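Speaker notes – "Can it fold the towels yet?"
Fenholm evening session, July 23, 2024
Speaker: Melahat Soylu

Start without the title slide. Ask who did laundry this week. Wait for hands.

My answer to the title is no, with some parts of the job getting close. I'll take 34 minutes and leave the rest for questions. Please hold them unless you can't hear me.

First point. People mix up two jobs. One is moving a towel from a table into a container. The other is folding it so you'd put it on a shelf. The first is mostly about picking up. For the second you have to know where the corners are, and a bunched towel hides them. Hold up the hand towel from my bag, crumple it, ask the front row to point at a corner.

Second point, why cloth is hard. A mug has the same shape every time you meet it. A towel dropped on a table lands differently every time. It may lie over another towel, so that what looks like one thing is two. Grippers pinch the top layer or pinch both, and there is very little to tell the machine which one it did.
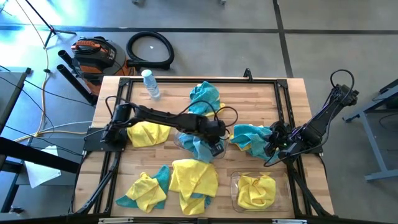 Two arms help. One can hold while the other pulls, the way you'd do it at home. They also get in each other's way – both want the middle of the table, where most of the work is. Güven Kurtuluş made this point in May and I still think he is right: a second arm adds reach, and it also adds a lot of waiting.

Third point, the numbers from our own trial at Suleo. Say clearly that this was a small test. We ran 115 attempts at picking one towel off a mixed pile and putting it in a container. On 4 of the days the lighting was changed on purpose. Alper Gökçe has the full table and will send it to anyone who asks. Don't read it out.

Shop-floor part. Keep this short. Wiping rags, bagging parts, sorting gloves – the same problem in different clothes. Firdevs Dursun runs a line at Riken and wants to know when she can stop having two people on rags. I told her not this year. She said fine, but call her when it's a tool and not a project.

(If running late, skip to the costs slide.)

Costs. Time per towel matters more than the price of the arms. If a person has to stand by and reset the pile, you still pay for the person. Count that in every time.

Necati Bayram takes over for the Miranda gripper part. Hand him the clicker and move the water off the lectern.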